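Saveo

Action puzzle game for PC
Developer: Pravska
Publisher: Clorurlow
Players: 1 to 2
Release: September 2023
Format: Download, or boxed edition with printed manual

About the game

Saveo is a side-view puzzle game set in a flooded railroad tunnel. You play a track inspector who has to get a stranded crew back to the surface, one station at a time. There are 60 stations. Each one fits on a single screen, and most can be finished in a few minutes once you know what you are doing.

Water is the main problem. It rises every time you open a gate, and it only goes down when you find and run a pump. Crew members follow you when called, wait when told to wait, and will not swim. If one of them is lost, the station starts over from the beginning. There are no lives and no score.

The first nine stations work as a tutorial. After that the game opens into a branching map, and you can leave a hard station and come back to it later. 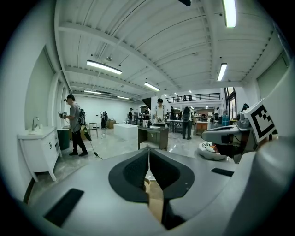
Two-player mode uses the same stations with a second inspector and a few extra gates. Both players share one screen. Progress in two-player mode is saved separately, so you can play a station alone first and then show it to somebody else.

Station editor

The editor is the same tool the team used to build the game. Place walls, gates, pumps and crew, set the starting water level, and press Test to try it. A station has to be completed by its maker before it can be shared. During the open test in January, players shared 2,527 stations, and 27 of those are included in the finished game as a bonus set with the makers' names in the credits.

Shared stations can be sorted by length, date and number of crew. Stations made in the January test will load in the current version, but any that used the old siphon piece will need a small repair – the editor marks the spot in red.

Who made it

Victor Laizer designed the stations and wrote the water system. Feng-yi Fung drew the characters and backgrounds. Music is by Idalina Carvalho, with sound effects by Viorica Pîrvu. Pravska's earlier game, Hosoda, was a card game, and owners of Hosoda get a reduced price on the download edition when signed in with the same account.
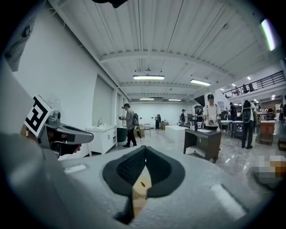
Gray hand-held gripper with a square black-and-white marker on top, at left.

System requirements

Saveo runs on most desktop and laptop computers with 4 GB of memory. A graphics card is not needed. The game can be played with keyboard or controller, and all keys can be changed in the options menu. Two-player mode needs at least one controller.

Text is in English, Portuguese and Romanian. Subtitles are on by default. Water can be shown with stripes for players who have trouble telling the blues apart.

Boxed edition

The boxed edition contains the game on a USB stick, a 48-page manual and a folded map of all stations. The map shows the branching routes, so leave it in the box if you would like to find them yourself. The manual was edited by Pao-chu Peng.

Boxed copies are sold through the Clorurlow store only. Unopened copies can be returned within 30 days. Downloads can be refunded if no more than the tutorial stations have been played.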